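# Wenia hand-guiding kit for small arms

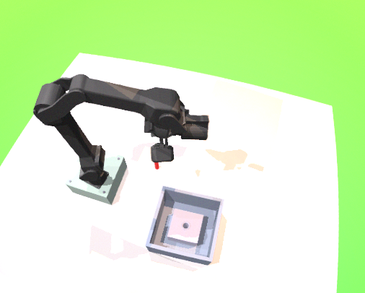
*Peg and block task in the simulator, red peg at the gripper and the block waiting in its tray.*

Hello! I'm Mwanahawa Mollel and I put the Wenia kit together because I was fed up with typing in waypoints. You get a small leader arm that clamps to your desk, and whatever you do with it, the follower does too – on screen or on the bench, your pick.

I'd start on screen. The peg task comes ready to load, and I still warm up on it with a cup of tea before I touch the proper arm. The hole is small, so you'll want to slow right down near the block (there's a thumb switch for that, it cuts your movements to a quarter). Press the foot pedal to start a recording, press it again to save. If you make a mess of one, hold it down and it's binned!

**In the box**

- Leader arm with desk clamp
- Foot pedal and thumb switch
- Power supply, USB lead
- Licence for the Parevov simulator, with the peg task and the Windard drawer task

**Price:** £335, or £185 without the pedal and simulator licence

Recordings save as plain files, one per go, and the memory holds 3,000 of them. I've got 2,401 on mine and it's still quick to browse.

Left-handed grips are back in May. The old Sandoval clamp fits too, but you'll need the longer bolts – drop me a line and I'll pop a pair in with your order.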